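How to Set Up a Divided Wooden Vegetable Display

Skill level: Beginner
Time needed: One morning, plus daily upkeep
Filed under: Produce, Small Shops, Farm Stands

A divided tray is the simplest way to sell loose vegetables. It keeps each kind in its own space, it lets customers reach in without knocking things over, and it can be refilled one section at a time. These steps work for a farm stand, a corner store or a market table.

What you need

A shallow wooden tray with a raised back edge
Divider boards cut to the depth of the tray
Fine sandpaper
Clean, dry cloths
Price cards and clips
A tub or crate for culls

Step 1. Prepare the tray

Sand the inside faces and the top edges of the dividers. Cucumbers scratch easily, and a rough board will mark them by noon. Wipe out the dust with a dry cloth. If you wash the tray, let it dry all the way before you load it.

Tilt the tray toward the customer by raising the back 2 inches. Steeper than that and round items start to roll.

Step 2. Place the dividers

Run each divider from the back of the tray to the front. It should stand tall enough to hold a full stack on one side while the other side is running low. Short dividers are fine for potatoes and onions, but long vegetables slide over them.

Load the tray halfway and push on each board with your hand. If it moves, fix it now. 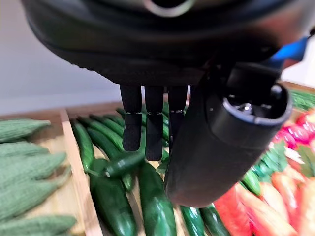 By Valentina Cáceres
Updated 6/15/22

Step 3. Choose neighbors

Put vegetables with different skins next to each other. Pale green ridged gourds beside glossy dark green cucumbers is a good pairing. Both are long and green, but the color and texture are far enough apart that a shopper can tell them at a glance, and so can a new cashier.

Keep apples and ripe tomatoes out of the section next to cucumbers. They give off ethylene, and the cucumbers will yellow early.

Step 4. Load each section

Gourds: Lay them sideways in a stack, all pointing the same way. Knobby skin grips, so a stack like this holds fairly well. Lift them in — don't drop them, or the ridges bruise and turn brown.

Cucumbers: Lay most of them lengthwise, pointing to the back. Start with one long, straight cucumber against the divider and work across. The curved ones can go on top, where they sell first anyway.

Don't fill above the divider. At the Troncoso stand we used to heap everything for opening, and half of it ended up in the wrong section.

Step 5. Price and label

Clip one card to each section. Write the name, the price and whether it is sold by weight or by the piece. If you carry a gourd your customers may not know, add a line on how to cook it. "Slice and stir-fry" is enough.

Step 6. Keep it up through the day

Check the tray every 2 hours while you are open. Pull anything soft, wrinkled or split and put it in the cull tub. Bring the older stock forward and add new stock at the back.

Wipe cucumbers dry if they come out of the cooler with condensation on them. In July we do this at every refill.

At closing, empty the tray, brush out the corners and move the vegetables to storage. Cucumbers do best a little warmer than most coolers run, so keep them near the door.

Common problems

Sections look messy an hour after opening: They are probably too wide. Add a divider.

Cucumbers going limp: The display is in the sun or near a heater vent. Move it, or put out smaller amounts.

Divider leaning: Screw a small cleat to the tray floor on each side of the board.

Next: Building a Tray Stand from Scrap Lumber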